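4.2 Simulated kitchen evaluation

We evaluated the Witora simulation kit (Skendell release) as a substitute for hardware trials in the early stages of policy selection. The kit ships with 40 kitchen layouts and a scripting interface for resetting object and cabinet states. We used 8 layouts and ran 3,000 episodes per policy. Arm base placement was fixed within a layout and varied between layouts. Contact parameters were left at the vendor defaults, except for door hinge friction, which we raised after early runs showed doors drifting open under gravity.

Finishes are assigned independently of geometry, so a layout can be rendered with plain or patterned flooring without changing the collision meshes. Figure 3 shows one such configuration, with a patterned tile floor and navy lower cabinets.
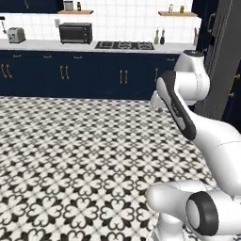
Figure 3. Rendered kitchen with the white arm folded in front of the lower cabinets.

Policies trained on plain floors only were re-tested without fine-tuning. Episodes were stopped after 40 seconds of simulated time and scored as failures if the target door had not reached its goal angle. Dobson and Grønli apply a similar cutoff.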